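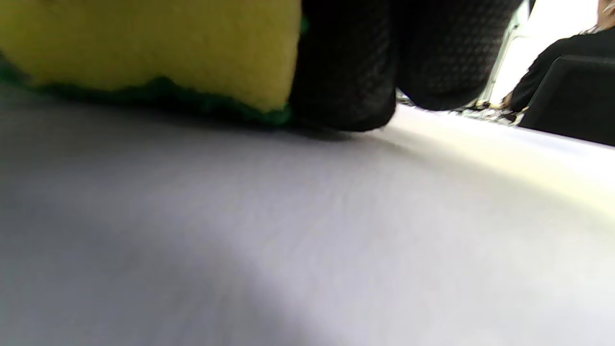

설거지가 끝난 뒤의 부엌에서

밤 열 시가 넘으면 스켄다인 골목의 국숫집들은 하나둘 불을 끈다. 그런데 모퉁이 안쪽의 작은 식당 '섬(Sầm)'만은 그때부터 다시 환해진다. 손님이 나간 자리에 주인 흥 쩌우(Hưng Châu) 씨가 도마를 꺼내고, 옆 가게 사람들이 반찬통을 하나씩 들고 들어온다. 월요일 밤마다 열리는 '남은 것들의 저녁'이다. 이 모임에 다녀온 뒤로 나는 냉장고를 여는 마음이 완전히 달라졌다!

규칙은 간단하다. 그날 팔고 남은 재료나 집에 남은 재료를 가져올 것, 장을 새로 보지 말 것. 소금과 기름, 느억맘은 가게 것을 쓴다. 내가 간 날에는 시들기 직전의 공심채 한 다발, 식은 밥, 껍질이 까매진 바나나, 그리고 누가 봐도 너무 많은 고수가 모였다. 솔직히 이걸로 뭘 하나 싶었는데, 한 시간 뒤에는 다들 젓가락을 놓지 못했다.

그날의 불 담당은 옌 비(Yến Vi) 씨였다. 낮에는 콜소프의 제과점에서 반죽을 하고, 밤에는 볶음을 한다. 식은 밥을 손으로 살살 풀고, 고수 줄기를 잘게 썰어 기름에 먼저 넣는다. 잎은 끝까지 아껴 둔다. "줄기가 더 진해요. 잎은 향이고 줄기는 맛이거든요." 팬에서 올라오는 냄새가 정말이지 대단했다. 마늘보다 먼저 줄기를 넣는 볶음밥은 처음이었는데, 그 뒤로 우리 집 볶음밥은 전부 이 순서가 되었다(고수를 싫어하는 동생에게는 미나리 줄기로 해 주었고, 그것도 잘 어울렸다).

재료를 써는 일은 여럿이 나눠 한다. 칼질에는 사람의 성격이 고스란히 드러난다. 꾹 웅(Cúc Ung) 씨는 공심채를 손가락 마디 길이로 딱딱 맞춰 썰고, 에우라베나 바이두(Ewurabena Baidoo) 씨는 큼직큼직 던지듯 썬다. 굵기가 달라도 괜찮으냐고 물었더니, 바이두 씨는 굵은 것부터 팬에 넣으면 된다며 웃었다. 가나식 땅콩 수프를 끓일 때도 그렇게 한다고. 할머니가 쓰시던 방식인데, 할머니는 냄비 옆에
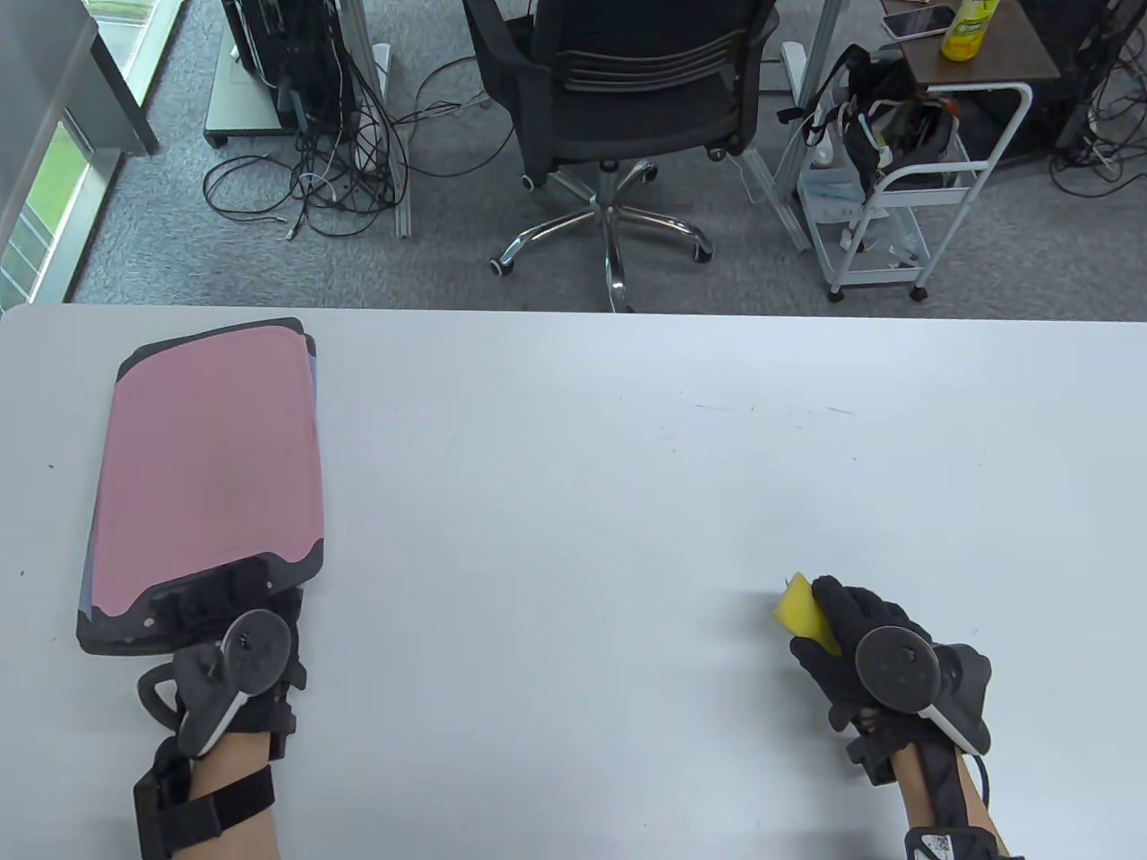 늘 작은 그릇을 두고 채소 꼬투리를 모으셨단다. 당근 머리, 양파 뿌리 쪽, 토마토 꼭지 둘레의 단단한 살. 그릇이 차면 그걸로 국물을 냈다. 바이두 씨도 똑같이 하는데, 요즘은 그릇 대신 냉동실 봉지를 쓴다. 봉지가 꽉 차는 날이 국물 내는 날이다. 나는 이 이야기가 너무 좋아서 집에 오자마자 봉지부터 하나 꺼냈다.

꼬투리 국물은 생각보다 까다롭지 않다. 양배추나 브로콜리처럼 냄새가 강한 것은 조금만 넣고, 흙이 남은 뿌리는 미리 솔로 문질러 씻는다. 찬물에서 시작해 끓어오르면 불을 줄이고, 말린 표고가 있으면 2개쯤 더하고 싶어지지만 흥 씨는 고개를 젓는다. 표고를 넣으면 표고 맛밖에 안 난다는 것이다. 이 대목에서 옌 비 씨와 한참 실랑이가 붙었다. 두 사람은 만날 때마다 이 문제로 다툰다는데, 듣는 쪽은 즐겁기만 하다.

모임은 3년 전에 시작됐다. 처음에는 흥 씨와 꾹 씨 두 사람이 남은 쌀국수 면을 나눠 먹던 자리였다. 면은 하루만 지나도 뚝뚝 끊어지니 국물에 말기는 어렵고, 그래서 팬에 납작하게 눌러 부쳤다. 겉은 바삭하고 속은 쫀득한 이 면 부침이 지금은 섬의 정식 메뉴다. 꾹 씨는 여기에 달걀을 풀고 파를 듬뿍 얹는다. 기름은 넉넉히, 뒤집는 건 딱 한 번. 자꾸 뒤집으면 면이 풀어진다.

까만 바나나는 후식이 되었다. 람 막(Lâm Mạch) 씨가 맡았는데, 말수는 적어도 단것 앞에서는 눈이 반짝이는 사람이다. 바나나를 으깨 코코넛밀크와 타피오카 알갱이를 넣고 뭉근하게 끓인 뒤 볶은 땅콩을 뿌린다. 설탕은 한 숟가락도 들어가지 않았다. 바나나가 그만큼 익어 있었으니까! 그는 일부러 바나나를 까매질 때까지 기다리는데, 그때마다 가족이 버리려 들어서 껍질에 펜으로 '람 것'이라고 써 둔다고 했다.

참가비는 2000원. 문간의 유리병에 넣으면 된다. 가스비에 보태고, 남으면 브롤타 시장에서 쌀을 산다. 재료를 못 가져온 사람도 그냥 앉아서 먹는다. 내 옆자리에 앉은 학생은 빈손이었는데, 대신 쌀 씻는 일을 맡아 아주 야무지게 해냈다.

집에서 따라 해 보고 싶다면 냉장고 맨 아래 칸부터 열어 보시길. 나는 그 칸에서 반쯤 남은 무와 잊고 있던 두부를 찾았다. 무는 얇게 저며 소금에 절이고, 두부는 으깨서 물기를 꼭 짠 다음 꼬투리 국물 두 국자와 함께 졸였다. 간은 느억맘으로만 했다. 밥 위에 얹고 절인 무를 곁들이니 다음 날 도시락까지 해결되었다. 다음 월요일에는 이 두부를 들고 갈 생각이다. 흥 씨는 분명 국물에 표고를 넣었느냐고 물을 테고, 나는 이번에 한 개 넣었다.

문의: 편집부 독자 우편함 | 글과 사진의 무단 전재 및 재배포 금지 | 맨 위로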